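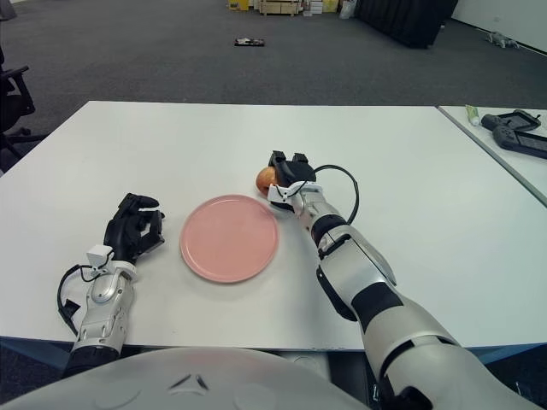
右手握果,盘子在旁。Vumlow 双臂,Grenach 共用工坊。

检查日期:2019年12月30日
检查人:Ryan Dunmore
搭建负责人:Tormod Fagerlund
结论:有条件通过,条件见各项备注

先说明一下,上一版检查表是十月份 Tormod 自己填的,全部打勾,备注栏一个字没有。我看到全勾的表格一般会从头再查一遍,所以这次重来。打叉的项目请不要用“已知问题”四个字回复我。

## 一、供电与急停

- [x] 总闸单独一路,没有和台锯共用插座。
- [x] 急停按下后双臂断使能。试过,有效。
- [ ] 急停断电后手臂会不会下坠。Tormod 说“基本不会”。“基本”是什么意思,请写成数字。我要求在肘部下方垫海绵后重测,测完之前不算过。
- [ ] 急停按钮的位置。现在坐着够得到,站着够不到。演示的时候大家都站着。
- [x] 保险丝规格与图纸一致。图纸是手画的,但字看得清。

备注:电源箱是 Besum 的旧货,铭牌上写着 1988。外壳接地我重新量过,没有问题。年纪大不等于不能用,不过里面的电容什么时候换的,说法有好几种,我一种也没采信。请把换件记录找出来,找不到就换新的。

## 二、手腕与线缆

- [x] 手腕小支架螺丝无松动。
- [ ] 线缆弯曲余量。两只手腕处的黑线都绕出一个弧,再顺着前臂垂下去。弧留大了会挂桌角,留小了会扯接头。搭建方的意见是“跑了这么久都没挂过”,这句话我在工坊里听过很多遍,通常是在挂上之前。
- [ ] 线缆固定点。扎带只有靠近肘部的那一段扎了,请补。扎带用可拆的,别再用剪不断的那种。
- [x] 接头无裸露铜线。

## 三、手指与夹持

- [x] 手指限力设置为上限的 40%,屏幕上读到的。
- [ ] 限力设置重启后是否保留。没人能给我肯定的答复。请断电重启,再读一次,把读数写在这张表上。
- [x] 练习物仅限软的、轻的。水果可以,玻璃杯不行,Wragg 送来的陶瓷样件也不行,等第二项全过了再说。
- [ ] 松手动作。我问过松手失败时程序怎么办,回答是“再松一次”。再松一次还不行呢?请加超时,超时后停住,由人来处理。

一个果子落在盘子里,我承认看着不错。可演示好看跟夹持可靠是两码事,录像里剪掉的那些次数我也想看。日志请全部保留,失败的单独存一份,不要筛。

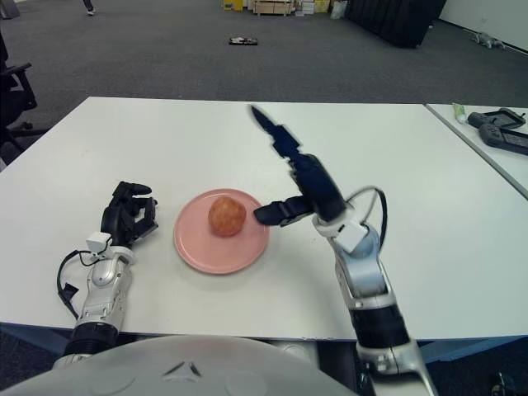 ## 四、桌面与周边

- [x] 主桌四脚着地,推不动。
- [ ] 两张白桌的接缝。桌子是斜着拼的,手臂向右伸时会不会擦到副桌边,目前只有口头保证。请把软件里的右侧边界往里收 50 毫米,然后在桌上贴胶带标出来。
- [ ] 副桌物品。手柄可以放,前提是有固定位置。那支绿白色的小管子跟搭建有什么关系,没有人说得清,请收走。
- [ ] 地面。地毯上的零碎东西清掉再开机。后墙那堆箱子可以先不动,但别再往前堆。
- [x] 办公椅不在手臂够得到的范围内。椅子有轮子,所以这个勾只代表检查当时,每次开机前重看。

## 五、人员站位

- [ ] 运行时的无关人员。规定写的是开机后不得穿行,实际上照走不误。我倾向于拉一条链子,Tormod 认为贴一张告示就够了。门口已经有一张告示,写的是请随手关门,

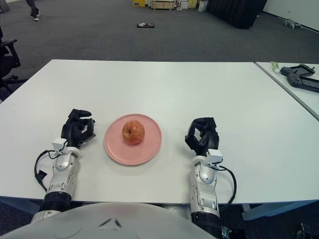

而那扇门我每次来都是开着的,所以告示这个办法我不赞成。链子的钱从工坊公用款里出,年前买好。

- [x] 操作者手边有急停(仅限坐姿,见第一项)。
- [ ] 遥控手柄掉线后的反应。说明书上写“自动保持”。保持位置,还是保持上一条速度指令?两者差得很远。请拔电池实测,我要在场。
- [ ] 长发、围巾、挂绳。冬天围巾多,请在开机口令里加上这一条。

## 六、复查安排

打叉项全部处理完之前:

1. 速度锁在 50%,锁的密码由我保管。
2. 不接待参观,包括“就看一眼”的那种。
3. 每次运行须有两人在场,其中一人只管急停,不看手机。

复查时请带换件记录、重启后的限力读数,还有掉线测试的日志。口头补充可以讲,我会听,但不会据此打勾。

**搭建方回复(Tormod):** 海绵和扎带今天就能弄好。右侧边界收那么多,副桌那边的动作就做不成了,能不能少收一点?

**检查人答复(Ryan):** 先收足,测完再谈。或者把两张桌子分开,那条接缝就不用查了。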